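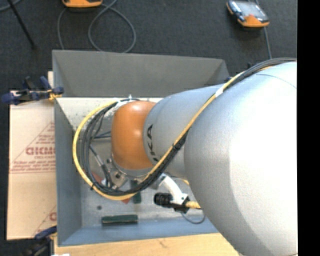
Why does the arm cost less than everything you hang on it, Karim Bouzid asked us on the first call, and could we please put the answer in one spreadsheet he could show his bank. We could. It took a while. Most of what we do is still some version of that spreadsheet.

# About Rovik

We help small and mid-size shops plan and pay for robot equipment. Bin picking mostly, machine tending, some palletizing. We don't build arms and we don't sell them. No commission from anyone, never have. You pay us for the plan and you own the plan, take it to whoever you like.

Started at Fasance, in the purchasing office. Kevin Arboleda bought the plant's first picking cell there and went over budget by 64 percent. The arm came in on price. Everything else didn't. Gripper, sensor, cables, guarding, the guy who comes back three times to tune it, a new air line across the whole building. None of it on the original request. Kevin kept the list. The list is basically the company.

## What goes on the list

Changes every job, but the regulars:

- Arm and controller, teach pendant, spare pendant cable (buy it)
- Whatever goes on the wrist. Tooling, flange adapter, brackets, fasteners
- Sensor or camera, plus its mount, plus its own cables
- Cable dressing. People leave this at zero. It isn't zero
- Bins. The ones you own may have the wrong slope or the wrong shine for the sensor
- Something solid to put the bin on, and something to keep it there
- Guarding, floor work, power, air
- Training for two people, not one
- Lost production during install
- Year one service

We put a low and a high number next to every line. If the vendor won't give us a high number we write down our own and tell them so.

## How it goes

First a call, free, about an hour. Bring the part. Or a picture of the part, or a bucket of them if you're driving over.

Then a site visit. One day. We look at the station, talk with whoever runs it now (second shift too if there is one), measure, and ask about the roof, the floor and the electrical panel.

Then a bench trial if the part needs it. We set up a bin with your parts, or blocks about the same size when the real ones are still tied up in production, and find out what the wrist can reach. Corners are where the money goes. A part flat in the middle of a bin is easy and every demo shows you that one. A part standing up against the wall is a different gripper, sometimes a different arm. Better to learn it on a tabletop with two clamps than after the PO.

Bench is not pretty. Cables get taped and tied and re-tied most days. We're fine with that, the finished cell gets proper dress packs and those are on the list too.

Then the budget. 10 pages at the most. One page your owner will read, the rest for the person who has to defend it. Comes with a payment schedule, because a 30/60/10 split and a 50/50 split are very different animals for a shop with one good customer and a slow spring.

## What we charge

Site visit is $2000 flat, travel in, comes off the price if you go on to a full plan. Bench trials are quoted by the part. Full plan is a fixed fee, in writing before we start, and we've never gone back to ask for more on one.

If the answer is don't buy, you still pay for the visit and we stop there. Happens more than you'd think. Lungu came to us for a two-arm cell and left with a better chute and a lift table. They're still a client, they call every February when the capital requests are due.

## Stuff we get asked

**Used or new?** Depends on the controller, not the arm. An old arm with a controller you can still get boards for is okay. An old arm with a controller you can't is a coat rack.

**Lease?** Sometimes. Read the end-of-term page first. We'll read it with you.

**How long until it pays back?** We'll give a range. If anyone gives you a single number ask them what cycle time they used, and whether it includes the picks that miss.

**Can we do it in phases?** Yes and we usually push for it. Nidon did theirs over three budget years. One station, then the sensor upgrade, then the second station using the same tooling so they only stock one set of spares. Slower than they wanted. They never had to borrow for it though.

**Do you write the program?** No. We'll write the spec for the integrator and sit in on the acceptance test. Bring your own parts to the acceptance test, please. Dirty ones, the way they realy come off the line.

## Who you'll deal with

Kevin does the site visits and the numbers. Phone is best, he's bad at email before noon. The bench is run by a small crew, you'll meet them if your part gets a trial. Invoices and scheduling go through the front office and they're quick about it.

We've done 44 plans so far. Not all of them turned into equipment. Some are waiting on money, a few should of been smaller to begin with and we said that.

Karim, for the record, got his loan. Bank wanted the service line broken out by quarter, so now every plan has it that way.

## Getting in touch

Call or use the form on the contact page. Tell us the part, how many a shift, and when your budget closes. Last one matters most. If your year ends in December and it's already Thanksgiving we can do a placeholder number with a wide range, and firm it up after.

We're booking site visits now for the new year, bench is full until then. Can't promise a date until we've talked.

Page updated 11/7/19. Price list is the same as before, the new one isn't ready yet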